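Avelow — corpus d'exercices de mémorisation en français
Fiche de données, version 1.6

Résumé

Avelow rassemble 2243 exercices de mémorisation rédigés en français, destinés à l'entraînement personnel des adultes et à la formation professionnelle. Chaque exercice comporte une consigne, un matériel à mémoriser, un délai de rétention et une grille de correction. Le corpus est distribué sous forme de fichiers texte encodés en UTF-8, un exercice par fichier, accompagnés d'un index tabulé.

La version 1.6 remplace la version 1.5, dont l'index contenait des identifiants en double dans la série « noms et visages ». Les utilisateurs de la 1.5 doivent régénérer leurs plannings : les anciens identifiants ne sont pas repris.

Contenu

Les exercices sont répartis en 6 séries :

listes : suites de mots sans lien sémantique, de longueur croissante
chiffres : codes, dates, numéros de dossier fictifs
noms : associations entre un patronyme et une fonction
trajets : itinéraires pour la méthode des lieux
textes : passages à restituer en substance ou mot à mot
objets : séries d'objets usuels à rappeler dans l'ordre ou par couleur

La série « textes » est la plus hétérogène. Les passages vont d'un paragraphe de note de service à une page de règlement intérieur. Leur difficulté a été estimée par deux relecteurs, puis arbitrée par Celeste Ocampo en cas d'écart supérieur à un niveau.

Structure d'un fichier

id : identifiant unique, préfixe de série suivi d'un numéro
niveau : entier de 1 à 5
duree_etude : en secondes
delai : en minutes ; la valeur 0 correspond au rappel immédiat
consigne : texte libre
materiel : texte libre, un élément par ligne
correction : règle de notation, puis réponses admises

Le champ « delai » prend le plus souvent les valeurs 0, 15 ou 40. Les délais supérieurs à une journée ne sont pas codés dans le fichier — ils relèvent du planning de révision, produit séparément par l'outil Letis.

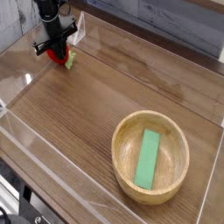 Fig. 1. Objet rouge et pièce vert clair dans une pince noire.

Constitution du corpus

Les consignes ont été écrites par Sidra Jafri et Mawuli Frimpong à partir de supports de formation internes de Jorkano, cédés pour cet usage. Les noms propres, adresses et numéros ont été remplacés par des valeurs générées. Hiếu Châu a écrit le script de remplacement et vérifié à la main les cas où un nom propre coïncidait avec un nom commun (Boulanger, Marchand, Petit).

Les listes de mots ont été filtrées selon trois critères : longueur maximale de quatre syllabes, absence d'homophone dans la même liste, absence de rime entre deux éléments consécutifs. Le dernier critère n'est pas appliqué au niveau 1.

Une première passe d'essai a eu lieu en juin auprès de stagiaires adultes. Elle a servi à corriger les consignes ambiguës. Les réponses des stagiaires ne font pas partie de la distribution.

Utilisation prévue

Le corpus convient à la préparation de séances individuelles ou de groupe, à la génération de plannings de répétition espacée et à l'évaluation interne d'un logiciel de révision. Il n'a fait l'objet d'aucun étalonnage clinique. Les niveaux ne correspondent à aucune norme d'âge et ne doivent pas servir au dépistage de troubles de la mémoire.

Limites connues

Le vocabulaire est celui du bureau et de l'administration ; les métiers manuels y sont peu représentés.
Les trajets supposent un lecteur familier des immeubles à étages et des transports urbains.
La notation mot à mot pénalise les variantes orthographiques admises depuis 1990. Une table d'équivalences est fournie (equiv.tsv), mais elle est incomplète.
Certains exercices de la série « chiffres » contiennent des suites trop régulières. Ils portent l'étiquette « a_revoir » dans l'index.

Licence et citation

Usage libre à des fins de formation, y compris commerciale, sous réserve de mention de la source. La redistribution d'une version modifiée doit porter un autre nom. Citer : Jafri, Frimpong, Châu, Ocampo, « Avelow, corpus d'exercices de mémorisation », version 1.6.

Maintenance

Responsable : Bernice Agbeko. Les erreurs de correction sont à signaler avec l'identifiant de l'exercice et la réponse contestée. Les demandes d'ajout de série sont étudiées avec l'équipe Menzies, qui gère l'index.

Dernière mise à jour de la fiche : 2025-07-02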